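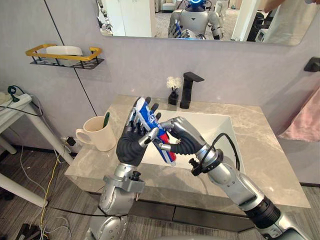
January, 3:40 pm

Drain trap work, continued from the last entry. Slow drain on the Kurnen test basin, same complaint as before the break. Pulled the P-trap and emptied it into the bucket. Deposit is gray and gritty near the weir, softer and stringy upstream. Weighed it damp at 37 g, which is more than I expected for the hours on that line. Most of the grit settles out if left in a beaker. Probably abrasive from the paste slurry, bound up with soap film. Have not tested for that.

Flow with trap cleaned: 12 L/min into the floor drain, steady. With the old trap back in, uncleaned, it fell to nearly 3. Vent line checked with the inspection mirror and clear as far as the first elbow.

Two changes to try:

Jasness trap, smooth bore, same outlet diameter. Delyth has one on the shelf above the pipe threader. The slip nut is a coarser thread than ours, so use the nut that comes with it and keep the old one in the tray.

Dose half as much soap per cycle, slurry unchanged. If the film is what holds the grit, the deposit should come out looser.

Do these one at a time. Jaanus wants to run both together to save a week. I would rather have the week and know which one did it.

Tailpiece washer was flattened on one side and weeping at the joint. Replaced, hand tight plus a quarter turn. Dry after 6 minutes with the basin full - check again before leaving.

Kioko gauge reads high at zero. Tapped it, no change. Readings today are from the bucket and stopwatch only.

To do: order washers (Plollix, the beveled kind, not flat). Label the beaker. Ask Delyth where the long bottle brush went.

5:15 pm. Joint still dry. Beaker labeled and left on the window shelf to settle overnight.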